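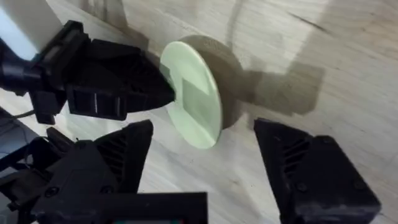 Mint green on the wooden table. I'm calling it a coaster until somebody corrects me.

Apr 2, 2018

So I have been on a bit of a mint green kick. It started in February, when I painted the inside of the hall cupboard with what was left in a Bruson tin, and I liked it so much that I kept opening the cupboard just to look at it. My coats have never been so well lit! Since then it's been creeping through the house one small thing at a time, and the newest arrival is the little disc you see standing on its edge up there.

I found it in the bottom of a box from Trokby, the secondhand place behind the post office, where you can fill a box with kitchen odds and ends for 8 dollars and they don't look too hard at what you put in it. I went in for a colander. I came out with a colander (dented, but I'm fond of it), 2 egg cups, a bag of clothespins, a milk jug with a chip in the spout, and this round green thing that I'm fairly sure I never picked up on purpose.

It's flat and a bit glossy and very pleasant to hold. My first thought was a coaster. My second thought was a lid for something, and I spent a whole evening trying it on every jar in the kitchen. It doesn't fit the sugar. It doesn't fit the tea. It almost fits the Panyasiri curry paste tub that I keep rubber bands in, and I got very excited for a minute there, but it slides off if you so much as close a drawer nearby.

Efa Gwynne came over and said it was obviously a coaster and could she please have her coffee now. Yupin Chareonsuk thinks it belongs to a game, one of those stacking ones, and that there's a family somewhere with four green pieces and a gap. I don't love that idea. I went back and asked at Trokby if they had any more like it and the man at the counter held it up to the window for a good long while and then tried to sell me a lamp.

Anyway, coaster. The trouble is that now I own one coaster, and I have a table that really needs them. It's a light wood with a pale grain, and I sanded it myself last summer over what felt like a month of evenings. I finished it with Flosex, the clear oil, two coats, and I'd do a third if I could face moving everything out of the room again. If you're thinking of doing your own table, please take my advice and wipe the oil off after fifteen minutes. I left the first coat on while I took a phone call and it went tacky, and I had to start that end all over again. You can still find the spot with your fingertips if you know where to feel.

What I like is how the green looks against that wood. The oil warmed the color up more than I expected, and I'd worried anything green would look like a dentist's waiting room next to it. It doesn't. It makes the whole table look cleaner – which is handy, as I have not been great about crumbs lately.

The wood does mark, though, even with the oil on. I've got a ring near the window end from a glass of iced tea and a second fainter one that I blame on the milk jug. For the rings I've tried a bit of mayonnaise on a soft cloth, left for an hour and rubbed along the grain. It helped with the faint one. The iced tea one laughed at me. Yupin swears by a warm iron over a dish towel and I'm just not brave enough, so if anyone has done that on oiled wood, tell me how it went before I go anywhere near it.

Meanwhile I've been looking for something to go with my one coaster. I saw a set of 5 in a catalog in nearly the right shade, but nearly is the worst kind of match, and I know I'd spend every dinner staring at the odd one out. Felt would be easy to cut (I've got plenty in the sewing drawer), only it's all orange and brown from when I made the owls. Cork with a coat of paint is probably where I'll end up. There's a little of the cupboard paint left, enough for four small circles if I don't get carried away and do the back of the chair too.

Next up is the shelf over the stove. Same paint if it stretches, and I need to find out whether it minds steam. Efa has a tin of something she says is better for kitchens and is bringing it over with her good brushes, so I should go and clear off the shelf before she gets here.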